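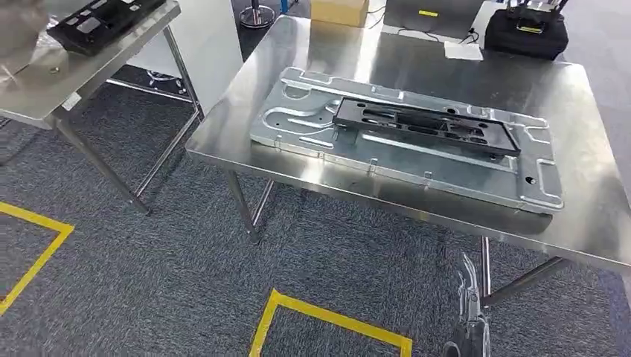 **Troltgate open day, assembly cell demo**

**khunt_r** · 2:10 pm
Went to the Troltgate open day in April. The demo was a robot handling a black plastic frame and a stamped metal plate on a steel table. They quoted a cycle time of 28 seconds. Did anyone get the success rate?

**mallwood_fitter**
Kristaps Pētersons gave it as 1,161 good placements since the last regrip change. No figure for failures, so that isn't a rate.

**zeriser2**
28 seconds is slow. A fixed cell with a nest does that in half the time.

**khunt_r**
With a nest, yes. The plate sits flat on the table at an angle, with no fixture. Different problem.

**zeriser2**
Then put a fixture on it. Two locating pins cost less than the vision work.

**mallwood_fitter**
Not if you change parts often. The ribs and tabs vary between plates, and they claim 40 variants. I'd want to see the changeover, which they skipped.

**khunt_r**
Agreed on changeover. I asked about bagged parts too. Unbagging is still manual.

**zeriser2**
So budget an operator. I'd still quote pins.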